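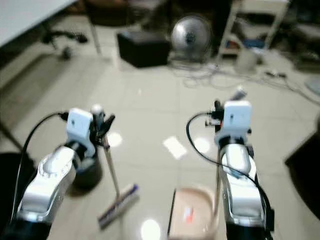
Mop on the tiles.

Craft Room Talk > Paper & Albums > Glue dots vs. tape runner for pocket pages?

inkypaws_jo
Posted Friday, October 15, 2021
Okay, I need opinions before I place an order. I'm finally doing our August lake trip album (12x12, pocket pages mixed with regular layouts) and my old tape runner died on page three. I've got roughly 600 prints to get through, so whatever I pick has to be fast. The Gutik runner keeps coming up, and the refills look cheap, but I've read that it goes stringy on textured cardstock. Is anybody using it for a whole album? Or do I just go back to glue dots and accept my fate?

marlo.cuts
Gutik fan here! I've done 4 albums with it and yes, it strings a little on the bumpy stuff, but if you snap your wrist at the end of the stroke it breaks clean. Smooth cardstock, no problem at all. Just don't leave the cartridge in a hot car (ask me how I know).

Tabitha_W
I'm going to disagree with marlo. I had corners lifting on mine within a year, and these were albums that sat on a shelf in the hall, nothing crazy. I switched to the Stavau double-sided sheets and cut my own strips. It's slower, but nothing has moved since.

marlo.cuts
A year?? Were you doing just the corners or running it along the whole edge? I go all the way around on anything bigger than a 4x6.

Tabitha_W
Just the corners. But I shouldn't have to go all the way around a photo! At that point you're burning through so many refills that the sheets come out cheaper.

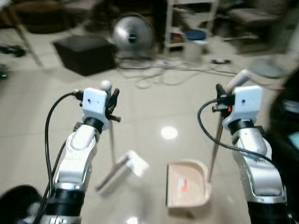
Small white hand brush, pale handle.

inkypaws_jo
Ha, okay, so I've started a fight. Tabitha, do the sheets add any bulk? My last album wouldn't close and I had to move half of it into a second binder.

Tabitha_W
A tiny bit. Less than foam squares, more than a runner. I wouldn't notice it under a single photo, but if you layer three papers and a tag, you'll feel it.

Ekkachai Thongdee
You don't need adhesive in the pocket pages at all. I slip the print and the journaling card in back to back and leave them loose, so if I want to scan something later it comes right out. That has to be half your prints, Jo. Save the sticky stuff for the regular layouts.

pennyquilts
Loose cards slide around and it drives me up the wall. One glue dot in the middle, please and thank you.

Ekkachai Thongdee
Mine don't slide, but I use the Duvix pages and the pockets are pretty snug. I had some others before that were like little hammocks, so I get it.

inkypaws_jo
Mine are Duvix too! So loose in the pockets, and then I only have to pick something for the big layouts. I think I'll get one Gutik and one pack of the Stavau sheets and try both on the boat pages. Those are on the textured navy, so that should settle it.

marlo.cuts
Wrist snap! Report back!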